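Cutting board

A cutting board, or chopping board, is a flat, portable surface on which food is cut. In home kitchens it is commonly kept on the worktop among small appliances such as the toaster.
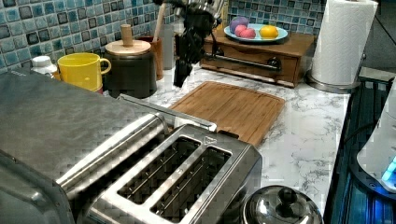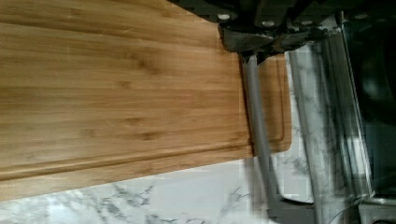
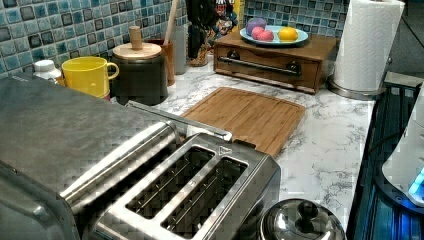
Cutting board with juice groove on a worktop

Boards are made of wood, bamboo, plastic or glass. Bamboo is pressed and glued from narrow strips and is harder than many timbers. The Tollberg pattern, sold from June 2023, measures 52 by 40 cm. The juice groove, a shallow channel near the rim, holds liquid from meat and fruit. Wooden boards are washed by hand, dried upright and oiled from time to time.

See also: Butcher's block; Kitchen knife; Worktop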